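3.2 The practice bench

We built the arm in a shared workshop, which means the bench isn't ours most of the week. Thursday evenings are ours, plus whatever hours are left over when the laser cutter crowd has gone home. So pretty early on we decided to do most of the practice in simulation and keep the bench time for the stuff that really needs metal and motors. I wrote the simulator setup, called Plevivach, over a couple of long weekends, and it has been rewritten twice already (the first version had gravity pointing the wrong way for almost an hour before I caught on).

The room in the simulator looks nothing like our workshop, and I'm fine with that. It's a ready-made lab scene, much cleaner than anything we could keep clean ourselves, with a perforated table and an arm that hangs from a mount overhead. We did think about modeling our own bench, dents and all, and gave up once we saw how long the vise alone was taking. What we needed was clutter on a table and a gripper that could get down in between it. Groceries, mugs, a bowl and a couple of baskets do that job nicely!

We use two kinds of views. The wide one is for us, so we can tell at a glance whether a run has gone off the rails. The close one has part of the arm right up front, and it's the one I stare at when a grasp goes wrong and I can't work out why. 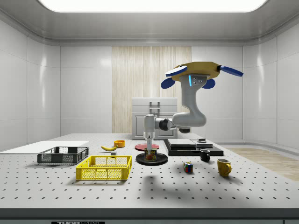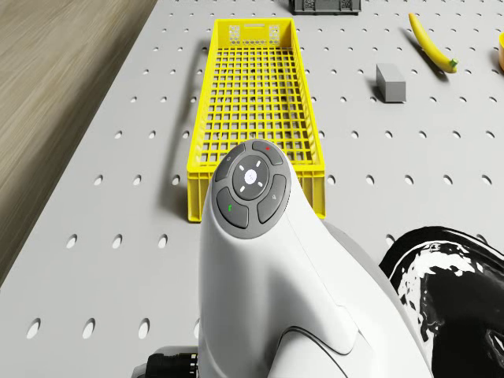 Figure 2. The simulated bench in a wide view (first) and a close view past a white arm segment (second). The yellow basket and the banana can be seen in both.

The tasks are short pick-and-place jobs, written the way you'd ask a friend to do them: put the banana in the yellow basket, move the can off the plate, that sort of thing. We wrote 12 of these and ran 500 practice attempts, with the starting spots shuffled between runs. I say "shuffled" loosely. Objects get nudged and turned, but the baskets stay near where they were, since moving those kept producing layouts the arm couldn't reach at all.

The banana gave us the most grief. It's curved, so the collision shape matters a lot more than it does for a can, and our first one was just a stretched box. The gripper would close on a corner that wasn't there and everything downstream of that was nonsense. We swapped in a shape built from 6 smaller pieces – slower to run, but the contacts finally made sense. The basket mesh had the opposite problem. Modeling every little opening ate up the whole time budget, so for collisions we treat the walls as solid and leave the openings for looks.

Lighting we mostly left alone. I tried dimming it to get closer to our workshop in January, when the back half of the room is pretty gloomy, and went back to the default after a day. Section 3.3 covers how the runs were scored and which tasks we carried over to the real arm.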